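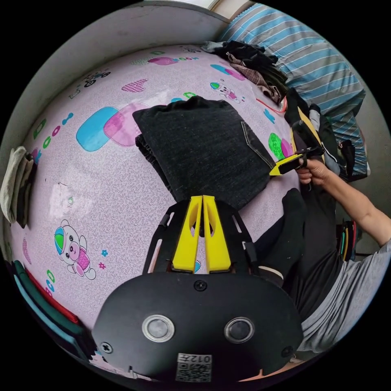

The fitted sheet is a bed sheet made with shaped corners and a gathered or elasticized edge, so that it grips the mattress underneath and stays where it was put. It goes directly over the mattress (or over a mattress pad, in houses that keep one) and is usually sold together with a flat sheet and one or two pillowcases in the same cloth. Because it is pulled taut, a fitted sheet gives a smooth and fairly firm surface, and a great many people use the made bed as a second table for the folding of laundry. A pair of dark denim jeans folded into a thick bundle will sit quite comfortably in the middle of a light pink fitted sheet, and the pale color makes the lighter stitching around a back pocket easy to pick out. Pastel sheets with printed cartoon motifs have been a steady part of the household linen trade for generations, and they remain a favorite for guest rooms and children's rooms alike.

Construction

Most fitted sheets begin as a plain rectangle of woven cloth, larger than the top of the mattress on all four sides. A square is cut away from each corner and the two raw edges are sewn together, which turns the flat piece into something like a shallow box without a lid. The depth of that box is called the pocket, and it is the measurement that causes the most trouble in shops, as mattresses have grown a good deal thicker over the years while many sheets have not.

The elastic may be sewn in one of two ways. In the older style a short length is stretched across each corner and stitched down, leaving the long sides plain. In the other, the elastic runs through a narrow casing around the whole edge. All-around elastic holds better on a deep mattress, though it is harder to replace once it goes slack, and it makes the sheet more of a puzzle to fold — a complaint every household seems to come to sooner or later.

Jersey sheets, which are knitted, stretch on their own and forgive a poor measurement. Percale and sateen are both woven and don't stretch much at all. Percale has a plain weave and a crisp, cool hand, while sateen floats more of its threads on the surface and feels silkier, with a soft shine. Flannel, brushed to raise the nap, is the usual choice for cold bedrooms.

Before the fitted sheet

For most of the history of the bed, the bottom sheet was simply another flat sheet, tucked in firmly on all sides. The mitered corner, often called a hospital corner, was the accepted way of keeping it in place, and it was taught at home and in nursing schools with a seriousness that can seem surprising today. Two flat sheets had a real advantage, too: the top one could be moved down to the bottom on washday and a fresh one put on above it, so that only half the linen went into the tub each week. Thrifty families carried on with this rotation long after the new kind of sheet was in the stores.

Shaped and elastic-cornered sheets became common in American homes during the twentieth century. Dryers helped them along, as an elastic edge is a nuisance to iron and a sheet that comes warm out of the drum needs little pressing.

Regional and small makers

Alongside the large mills there has always been a trade in sheets sewn to order, particularly for cribs, boats, campers and antique beds that match no modern size. The Camacho workroom in Travutham is a pleasant case in point. It was started by Estrella Palacios, who had been altering curtains and was asked by a neighbor for a sheet to fit a bed with one slanted corner. The workroom later moved into larger quarters on the Kidham road, and Citlali Ocampo and Yareli Mendoza joined as cutters. Their pattern book, which holds 400 mattress shapes drawn by hand, is kept in the front room and may be looked through by customers while they wait. A short history of the business by Kimie Ikeda appeared on July 14, 2019, and is still the fullest account of it.

Folding and storage

The usual method is to stand with a hand inside each of two neighboring corners, bring the hands together, and flip one corner over the other so that they nest. The remaining two corners are tucked in the same way, and the sheet is then laid down with its elastic edges turned inward and folded in 3 lengthwise. Some people find this restful and others never take to it — rolling the sheet up and putting it inside its own pillowcase works perfectly well, and keeps the set together on the shelf.

Care

Cotton sheets are generally washed in warm water. Elastic lasts longer at a low dryer setting, and bleach will weaken it over time. Fitted sheets have a well-known habit of swallowing socks and washcloths in the dryer, so the corners are worth a shake before anything is put away.

See also: Bed skirt, Hospital corner, Mattress pad, Pillowcase, Thread count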